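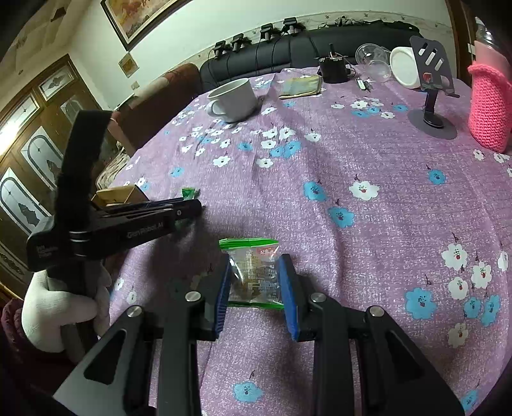 Pranda wrote in to ask why the game closes by itself right after the Folulard logo, with no error message, on a PC that ran the previous version without trouble. Several other players have reported the same problem, so it is now the first entry on this page.

Support > Games > Stirkeo > Launch and Startup FAQ

Stirkeo: Launch and Startup FAQ

March 2025, by the Varma help desk

The game closes after the Folulard logo. What should I do?

The usual cause is an old settings file. The new version stores its graphics settings in a different format, and on some PCs the old file is not converted during the update. Close the game, open the Stirkeo folder inside your Documents folder, and rename settings.cfg to settings.old. Start the game again and it will write a new file. You will have to set your resolution and key bindings again.

If it still closes, delete the contents of the folder named shadercache in the same place. The first launch after that takes longer than normal, up to 5 minutes on a slow hard drive. Let it finish.

Will I lose my saved games if I do this?

No. Saves are in a separate folder called profiles. Do not rename or delete that one. Copy it somewhere safe before you try anything else on this page.

The launcher says "Ready" but the Play button is gray.

Sign out of the launcher, close it completely (check the system tray next to the clock), and start it again. If the button is still gray, choose Verify Files from the launcher menu. The check sometimes stops at 100 percent and seems to hang while it replaces damaged files. Wait for the message that says the check is complete.

Stirkeo shows up in Task Manager but there is no window.

End every Stirkeo process in Task Manager, then start the game from the launcher, not from the desktop shortcut. Shortcuts made before the update point to the old program file. You can delete yours and make a new one from the launcher menu.

If you use two monitors, the window may be opening on one that is turned off. Press Alt+Enter once to leave full screen, then hold the Windows key and Shift and press the left or right arrow.

I get a black screen but I can hear the music.

Update your graphics driver first. If the driver is current, add -windowed to the launch options in the launcher. Once you reach the main menu, pick a resolution your monitor supports and switch back to full screen. Overlays from chat and recording programs can also cause this, so turn them off for a test.

How much free space does the update need?

The download is 600 MB, but the launcher unpacks it before installing and keeps the old files until the end. You should have more than 2 GB free on the drive where the game is installed. When there is too little space the update fails with the message "Could not write package" and goes back to the start.

My antivirus removed a file. Is the game safe?

Some antivirus programs flag the new launcher file. Restore it only if you got the launcher from the official download page, then add the Stirkeo install folder to the list of exceptions and run Verify Files. Copies from other sites are not supported.

Do my old mods work with the new version?

Most script mods do not. Texture and sound mods usually load fine. Move everything out of the mods folder, check that the game starts, then put the mods back one at a time. When the game stops starting, the last one you added is the problem. Please report it to the mod's author and not to us.

Can I go back to the previous version?

Yes, for now. In the launcher, open Properties, then Branches, and choose "previous". Saves made in the new version will not open in the old one. Online play is turned off on that branch.

Nothing here helped. What do I send you?

Use the contact form and attach the file called launch.log from the Stirkeo folder in Documents. Tell us your Windows version and your graphics card, and say at which point the game stops. Screenshots of error messages are useful if you get one.

Contact support | Copyright Varma | Back to top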